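Saturday, 30 August 2025

Slept until nine, which hasn't happened since we got to Odenham, and then wasted the good part of the morning looking for my glasses (on the windowsill, behind the basil). Coffee, toast, and a long stare at the rain. It was supposed to be a garden day. Fine, I thought, baskets then!

I've been putting off the basket business for weeks. The trouble is that every basket in my life turns into the same basket. It starts out with one noble purpose, say toys, and a month later it has toys, tape, a dead pen, two receipts and something from the kitchen. I had one by the stairs in the old apartment that I was honestly afraid of. So I've made myself a rule and I'm writing it down so I can't wriggle out of it later: two baskets, one full, one empty, and everything has to be picked up and moved or it doesn't get to stay. No tipping the whole lot over in one go. Tipping is cheating.

The yellow one is the muddle and the brown one is the fresh start. I did like how cheerful the yellow looked on the brown mat, though the mat has wrinkles in it I'd love to get at with an iron. 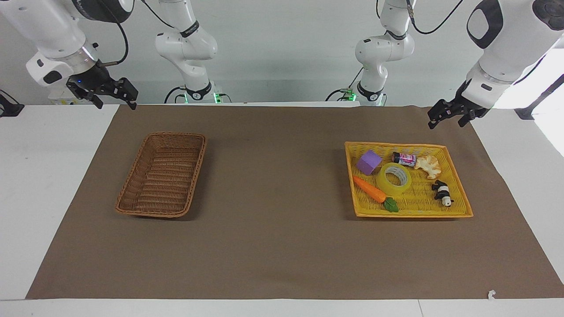 You need three baskets, my sister wrote back, almost before I'd put the phone down. Two is just moving the mess from one side to the other, she said, and the third is for whatever you can't make up your mind about, and it has to have a lid so you stop looking at it. She has always been like this about storage. I told her a basket with a lid is a box. She sent back a single thumbs up, and I know exactly what that thumbs up means.

But now it's in my head. She may be right about the maybe pile. I went and priced lidded ones at Humley and they start at 114, which is a ridiculous amount to pay for a place to put your indecision, so the maybe pile can live in a shoebox until October and then we'll see who's sorry.

Lunch was leftover rice with an egg on it. Rain still going. Called Mom, who wanted to talk about curtains, and we talked about curtains for forty minutes.

Back to baskets. I keep thinking about the packing tape. Tape is the worst offender of all because it's always useful so you never feel you can put it away, and it ends up in with the toys - a roll of clear tape, a toy carrot with its bright green top and a purple foam cube, all keeping company like that's normal. A can lying on its side in there too, pink and purple. And the little bun thing! I have a soft spot for the bun. It looks so much like something from a bakery case that it made me want a roll with butter, so I had one.

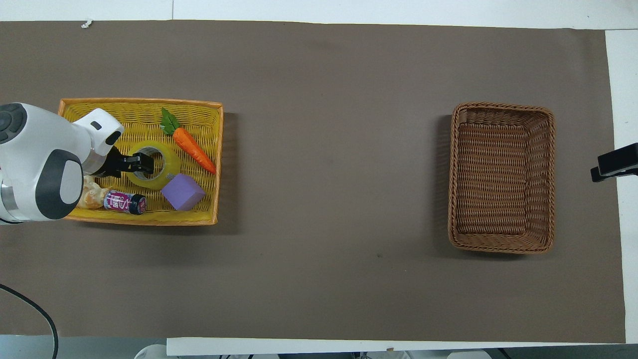
Photo: Akande / Dumari

Anyway, tape goes first from now on. Tape, then anything with a label on it, then the soft stuff, and toys last because toys are light and can sit on top without squashing anybody. Brown basket for all of it, in that order, and if something doesn't fit it goes in the shoebox and I'm not allowed to buy a bigger basket.

I also want to try lining one with a dish towel. Wicker eats small things. I lost an earring to a basket in college and I'm still a little mad about it, it was one of the green ones.

Evening now and the rain has finally quit. Didn't do the ironing, didn't answer the email about the water bill, did wipe out the fridge drawer. Library books are due Tuesday. Need eggs, dish soap, and a shoebox, because I went to look and we don't seem to own one.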